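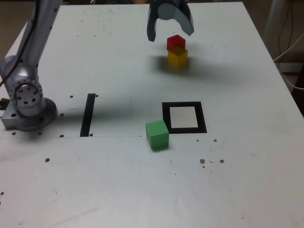 Lecture 6 handout: When the stack comes down

Clindeswood Technical College, Introduction to Applied Robotics
Notes by Nawal Bensaid, revised August 2023

Welcome back, everybody. I promised last time that we would spend one whole session on a failure, and I have picked one of my favorites. It is a small failure. It involved toy-sized cubes, it hurt only my pride and one gripper finger, and the repair cost less than a decent dinner. But I learned more from it than from most of the big famous accidents that fill up the textbooks, and I would like you to have the full story along with your lab sheet, because you will be running the same kind of task yourselves before long and I would much prefer that you make some new mistakes instead of repeating mine.

Please read these notes before the lab. You do not have to memorize anything in them. Bring a pencil, though, since there are a few places where I ask you to stop and think, and people who stop and think on paper tend to get further (I include myself in this, and I still have the notebooks to prove it).

The task

The job was block stacking. The arm picks up a cube, carries it over to another cube, lowers it, opens the fingers, and backs away. After that it goes and gets the next one. We were using red, yellow and green cubes on a white table, with black tape put down to give the vision software something fixed to look at. The aim was a long unattended run, with the arm building a stack, taking it down and building it again, while the computer wrote down how each attempt had gone.

Heino Jaunzems had written the motion program and I had written the part that decided whether a placement had succeeded. We were both rather pleased with ourselves. The run began after lunch, and we went off to a meeting with the folks from Vitgate about something else entirely.

What happened

For the first 148 attempts, nothing worth reporting. Cubes went up and cubes came down. On attempt 149 the arm lowered the red cube onto the yellow one, opened its fingers, and started to rise. One fingertip caught the cube on the way up. The cube tipped, slid off the back and landed on its side next to the stack.

Now, that by itself is an ordinary event. Grippers brush against things. What makes the story worth a lecture is what the system did next, which was to record a success and carry on.

It recorded a success because my check looked at two things only: whether the gripper had opened fully, and whether the arm had reached its target height before opening. Both were true. The check ran at the moment of release, a fraction of a second before the cube fell. After that the program believed there was a two-cube stack on the table, and it planned everything else around that belief.

So it fetched the green cube and brought it over to the top of the stack as it understood things. It opened its fingers in mid-air, one cube too high. The green cube dropped, bounced off the yellow one and rolled up against the fallen red cube. Success again, according to the log! Then came the part where the stack is taken down, and the arm went to grasp a third-level cube that was not there. It closed on nothing, carried nothing to the green cube's home spot, set nothing down with great care, and returned for the second level, where it grasped nothing again.

At last it came down for the yellow cube, on a path that passed straight through the place where the red and green cubes were now lying. The left finger landed on the edge of the red one and kept pushing.

Why it kept pushing

You would be right to ask why the arm did not simply stop. It had a force limit. The limit had been set high, and the story of how it came to be set high is one I want you to pay attention to, as it is the most human part of the whole business.

Some months earlier, back in December, Ott Bite had been using the same arm for a fitting job in which parts really did have to be pressed together. The normal limit kept tripping, so he raised it, quite properly, and wrote the change in the bench book. When his job was over the arm was moved to our table, and the settings stayed in the controller while the bench book stayed on his bench. We never asked for it. Heino assumed that the limit was at its default value. I assumed that Heino had looked. Neither of us did anything you could call reckless, and yet there we were, with an arm that would lean on a plastic cube quite a bit harder than anybody in the room would have chosen.

The finger bent at its mounting. The cube shot out from under it and skittered across the table and off onto the floor. The controller finally noticed that the finger position made no sense and went into a fault stop. When we got back, Aušra Lūse was standing at the door with the red cube in her hand. She had been walking by and heard the bang. She had not gone in, because the stop light was lit and she did not know what state the arm was in, and I would like every one of you to do just what she did.

Reading the log

We had 2,092 lines of log from that afternoon. I will bring printed extracts to the lab. What struck me, going through it with a cup of tea, was how cheerful it all looked. Line after line said OK. There was exactly one complaint, and it came at the very end.

But the evidence had been there well before that. The gripper reported its finger opening at all times, and when it closed on nothing the reading went all the way to zero. A cube between the fingers gives you a reading close to the width of a cube. We had been writing that number into the log at every grasp and had never once compared it with anything. Twice in a row the fingers met in the middle, and twice in a row the program wrote OK beside it.

Stop here for a few minutes, please. Write down the earliest moment at which the system could have known that something was wrong, using only the sensors it already had. Then write down the earliest moment if it were allowed to take one extra look with the camera. We will compare answers in class, and I warn you that Rūta Šimkus, who will be running the lab with me, has strong opinions on the second one and will argue with you happily for as long as you let her.

The chain, laid out plainly

The fingertip touched the cube as the arm rose. The opening was wide enough in theory, but the cube had been set down slightly off center, so one finger had less room than the other.

The success check ran too early and looked at the arm only. It never looked at the cube.

The program carried its belief about the stack forward without ever checking it against the table.

An empty grasp was not treated as an error.

The force limit belonged to somebody else's job.

Nobody was in the room.

I would ask you to resist choosing a single one of these as the cause. When we first wrote this up, I put down "fingertip contact" and felt finished. Heino, who is kinder than I am but also more stubborn, handed the page back and asked me which of the other items I would be content to leave as they were. I had no answer to that, and the page grew into the report that you will find in the course folder.

What we changed

The arm now rises slowly for the first little stretch after release, straight up, before it moves off at normal speed. We then wait a moment and take a picture, and the placement counts as a success only if the picture agrees. Before each grasp the program looks again at where the cubes really are. If the fingers close further than they should, the run stops and waits for a person.

The force limit is read out and shown on the screen at the start of every run, and the person starting the run has to type it in by hand. People grumbled a little about this at first. Ott grumbled the most and now uses the same routine on his own bench, so make of that what you will.

With these changes in place we repeated the run and got through 347 attempts. Three of those ended in a dropped cube, and all three were caught straight away. I was prouder of those three than of the rest put together.

A word about safety before you begin

A bent finger on a small gripper is a cheap lesson. The same chain on a larger machine, with a hand in the way, is something else altogether. So in our lab the following holds for everybody, myself included.

Stay outside the marked area while the arm has power. If a cube falls, leave it. Press the stop, wait for the light, say out loud that you are going in, and only then reach over the table. Do not reset a fault until you can tell your partner in one sentence what caused it. If you can't, come and find Rūta or me, and we will be glad of the company.

Check the screws on the finger mountings before your first run. Read out the force limit. Write it in the bench book, and leave the book beside the arm when you go.

For the lab

You will work in pairs, and each pair gets 45 minutes at the table. Start with the two-cube stack and get it working reliably before you bring in the third cube. Once it works, I want you to spoil it on purpose: shift the lower cube a little between attempts, with the arm stopped, and see whether your program notices. Keep the whole log, including the embarrassing bits.

Your write-up should be two pages at most. Describe one failure, what the system believed at the time, what was really the case, and the first point at which the two parted ways. Borrowing a failure from another pair is fine provided you ask them first and say whose it was.

Optional reading, if you have an evening free: chapter four of the Dollstead course notes, on checking the result of an action, and Heino's short piece on the Lapiņa sorting line, where a very similar thing went on with full crates. Both are in the course folder next to our own report.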